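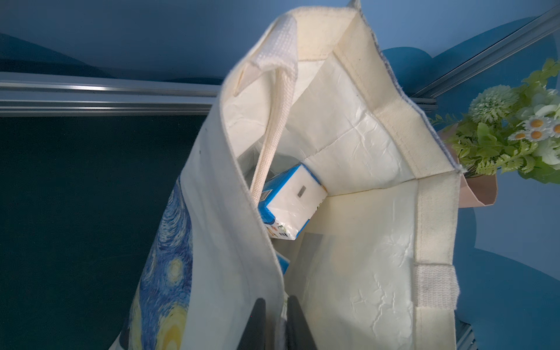

**Strebel 2** – offline AI text sorter, from Stavetti

Reads your inbox, tags it, flags the odd ones. Runs on your own machine, no cloud. 9 languages incl. Canadian French. Licence $1,085, one off. Needs 600 MB free. Old Kitulus models load fine, just re-save them frist.

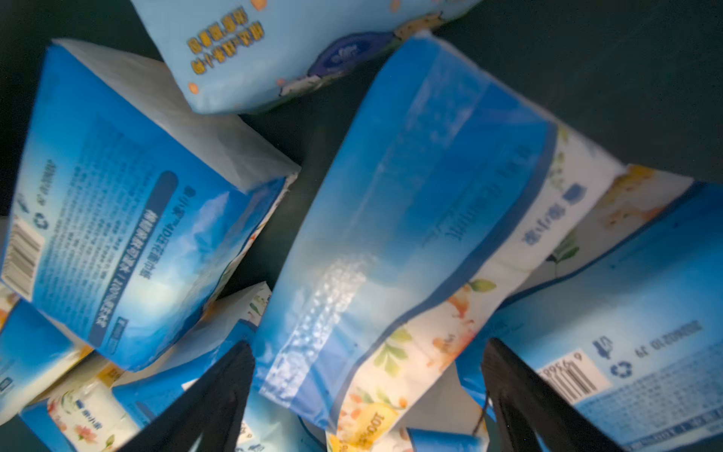 Does it learn from my emails?

Only if you switch training on. Off by default, stays on your computer either way.

Pickup or post from Drustport. Next batch August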